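Bench notebook, wet lab side, July

9:25. Third week with the Trivine arms on sample prep. Salma Amrani asked me to write down what changes for us, since the Solberg report only covers tubes per hour. Fine. Tubes per hour is the one number I don't care about.

Setup took 25 minutes before the arms did anything. Rack squared to the bench edge, beaker where it was yesterday, tip box pushed right. By hand I'd have been on my second batch. None of that time goes in the report because a person did it.

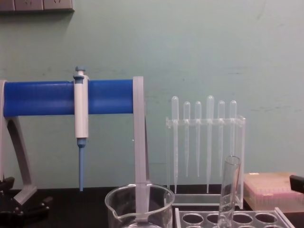 Bench at start. Transfer pipettes racked, single-channel on the blue bar, tip box at right.

Layout is now fixed for the machine. I used to keep the tube rack on the left (I'm left-handed) and Arnaldo moved everything each time he sat down. We both got told to stop. Small thing, but it adds up over a shift, and I notice I reach across myself more.

10:40. Stopped 4 times this morning. Two were the software losing its place, one was me leaning in, one unexplained. Plukent support says to log the unexplained ones as "operator". I'm logging them as unexplained.

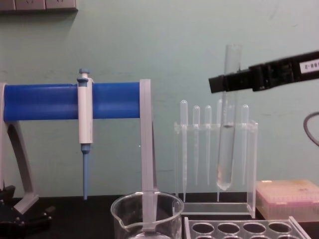 What bothers me more is the looking. When I hold a tube I tilt it to the light without thinking, and if the stuff at the bottom looks wrong I set it aside. The arm does the steps it was given. So somebody still has to look, and that somebody sits on a stool for an hour waiting to be needed. Arnaldo calls it babysitting. He lasted until the coffee break.

To be fair: my thumb doesn't hurt this week. Arnaldo Patrício says the same about his wrist, and he is no fan of the thing. Put that in the report too.

Asked Salma whether the Tokotia site kept its 9 bench people after they got theirs. She doesn't know. Would like an answer in writing before we train it on the second protocol.

To do: tape marks for the rack feet. Rerun batch 5 by hand and compare.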